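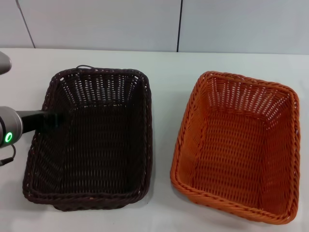

Product Review: Vorport Tabletop Sorting Kit
Reviewed for the Hutchins Equipment Office by Hammad Naqvi
2020-01-20

The Vorport kit is supplied by Stedness and consists of one arm, a gripper, a wrist camera and the software required to run them. It is intended for light sorting work at a bench. The office tested a single unit at the Prekonham site over 18 working days and 773 recorded picks.

Installation was completed in one morning. The printed manual is clear, although the section on cable routing should be expanded. The ring light on the wrist is easy to see from a normal working position. Open-weave baskets were used as sorting bins, and the arm was required to reach over the rim without touching it. It failed to do so on 22 picks, most of them during the first week.

The wrist camera is the weaker part of the kit. Its picture is soft at close range, and plain surfaces offer it very little detail.

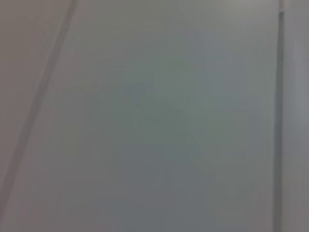 Wrist camera view of a pale gray surface at close range.

Stedness has stated that a revised lens will be offered in September. The yearly service plan costs $2,000 and does not cover the gripper.

The kit is recommended for benches with fixed bin positions. Departments that move their bins often should wait for the revised lens.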